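Print this page | E-mail this release

Brillelside pauses Buvia hand software after grip fault

Brillelside has stopped shipments of its Buvia two-handed kitchen robot software, version 2, after a fault that can make a hand close with no command given. No injuries reported. Customers should stop using the version now and go back to the previous one.

The fault was found Wednesday during routine checks at the company's Arerora test site. In 31 of 2,180 simulated runs a hand closed early, before reaching the item it was sent for. The same thing then happened once on real hardware - a plate was broken, the operator was standing clear.

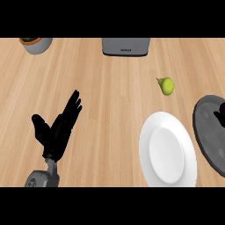 Buvia simulation, tabletop task with pear and plate. Robot hand open at left. Rendered view.

"We should of caught this before release and we didn't," said Mirjam Hubmann, head of product safety. "A hand that closes on its own is a safety matter, even at low force. So it's off until we know why."

Early findings point to a timing error between the two arms. When both are active, a grip signal meant for one can be picked up by the other. Single-arm systems not affected.

In all, 47 customer sites have the version installed. Almost all had been reached by phone as of this morning. Calls to the rest are continuing.

What customers should do:
- Power down both arms at the wall switch
- Keep hands out of the work area untill power is off
- Reload the previous version, then call support before restarting

A fix is being tested with integration partner Palaniappan. Release planned for February - date to be confirmed. Nicanor Marín, who leads the simulation team, will post test results as they come in.

Media contact: Nadja Steiner, Brillelside press office
© Brillelside. All rights reserved. | Contact | Back to top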